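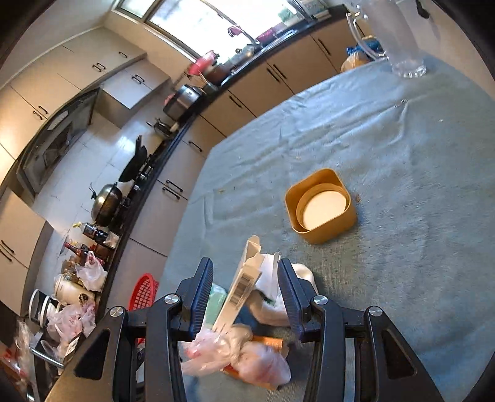

Giving up on the big tablecloth

July 2020
Posted by the author

I have ironed the blue-grey cloth for the last time. It covers the whole table, and every wash brings the long wrinkles back. I pressed it on the kitchen floor over two towels, spent 40 minutes on it, and the folds were back by supper.

My mother ironed everything, including dish rags. I kept that up for years without asking why. The iron is an old Wieser with a short cord, so I have to stand close to the outlet by the stove, and in July that is a hot place to be.

I looked at new cloths in the Hendis store in Clotemden. The linen one I liked was 679 and I put it back. They had a plain cotton one in four sizes, none of them long enough for our table. The woman at the register said people buy two and overlap them. I don't want a seam under my plate.

So the new rule is this – shake it out wet, hang it by the long side, and put it on the table slightly damp. The weight of the dishes can do the rest. Shirts still get ironed. Pillowcases I haven't decided on.

Next I need to find out whether the Koden starch I have under the sink is still any good. The can has no date on it.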